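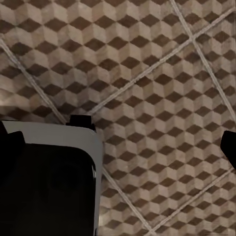 Figure 1. Gripper over the tiled floor in the simulated bedroom, wrist view.

Can a Robot Tidy a Bedroom Yet?
Ataberk Bozkurt and Darcy Li, Team Ruvside

1. Question
Our project asked whether a home robot can do small bedroom chores without help. We used a simulator called Wultirier and a control program called Rirnix, which takes a written instruction and moves the arm. Everything in this report was done in simulation.

2. Method
We picked 3 chores: pick up a small object, move it to another surface, and open and close a drawer. We ran 195 trials between us. Darcy wrote the instructions and Ataberk scored the runs. A run counted as a pass only if the chore was finished and nothing else had been knocked over. We stopped each run after 7 minutes.

The room we used most has a low dresser with six drawers and two mousetraps on top.

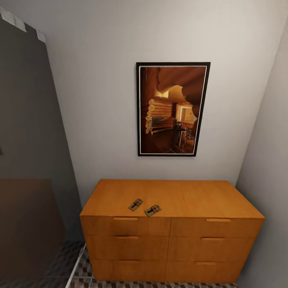

Small, flat objects were the hardest to pick up. The fingers have to come down almost to the surface, and if they are a little too high they close on air. When two objects lay close together, the gripper often pushed one while reaching for the other. We scored that as a fail only if the wrong object was picked up or fell off.

Drawers with slot handles were a different problem. One finger has to go into the slot and pull straight back. Rirnix usually found the right drawer but pulled at an angle, and then the finger slipped out.

3. Results
Moving an object that was already in the gripper worked most often. Picking up came second and drawers came last. Patterned floors also seemed to matter. On the cube tile, the program was slower to decide where a dropped object was than in the plain-floor room, Gökçe. We did not test enough floors to be sure.

4. Discussion
Our answer is not yet. A person would finish any of these chores in a few seconds. We would trust the program to carry something across a room, but we would not leave it alone with a dresser. Next term we want to repeat the drawer trials with knobs in place of slots.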